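Ticket 223: Leg assembly stops before the leg is seated
Project: Brivis (two-arm table assembly, shared workshop at Droltcombe)
Status: open, partly solved
Opened: 2019-05-25

Problem

I am building a small program for two robot arms that puts the legs on a white plastic table. The frame of the table lies upside down, and the arm should bring each leg to its socket and push it in. The first leg goes well. At the second leg the arm stops early and the log says "target force reached", but the leg is still loose and I can pull it out with one hand.

The error comes in most of the runs, but I cannot make it come every time. This is what makes me tired.

What I checked first

The force limit is the same for all legs. I compared the two settings files line by line and found no difference.

I restarted the controller and did the zero of the force sensor again, with the gripper open. No change.

I pushed the second leg by hand into the same socket. It goes in with a normal push, so I do not think the socket is damaged.

I read the old notes from Stinwood, where the same program was tried in January. They had a stop like this one, but they wrote only "fixed" and not how. If somebody remembers, please write it here.

Step 1. Look at the grip and at the position of the frame

The wrist view is for the grip on the pipe, the head view is for the frame and both arms.

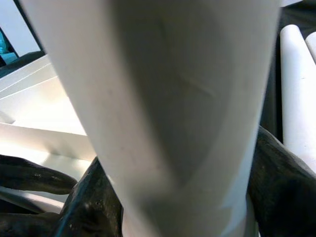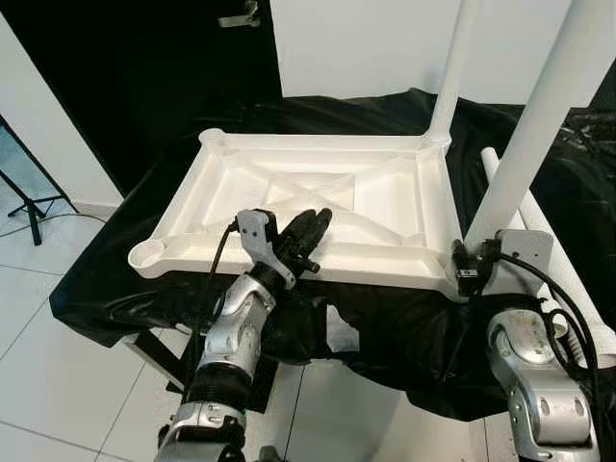 Step 2. Test the grip alone

I took the frame away and let the gripper hold one leg in the air. Then I pressed on the end of the leg with a kitchen scale. The leg started to slide between the fingers before the force limit was reached. I cleaned the finger pads with alcohol and repeated the test 12 times. It was better, but in two runs the leg was still sliding.

Step 3. Test the frame alone

I put tape marks on the black cloth at the corners of the frame and ran the program with the cleaned pads. After the run the frame had moved a little away from its marks. I think the cloth is too smooth, and it moves on the tabletop together with the frame.

Step 4. Change the stop rule

The program now asks for two things before it stops: the force, and also the distance the leg has traveled. In the log file this check begins at line 3,266. With the new rule the arm does not report success too early any more. Instead it reports "distance not reached", so at least the message is correct.

Still open

Find a thin rubber mat to go under the frame.

Ask Fujimoto for softer finger pads of the same size. I wrote to them and wait for the answer.

Run all the legs again with both changes. Please do not close this ticket before that.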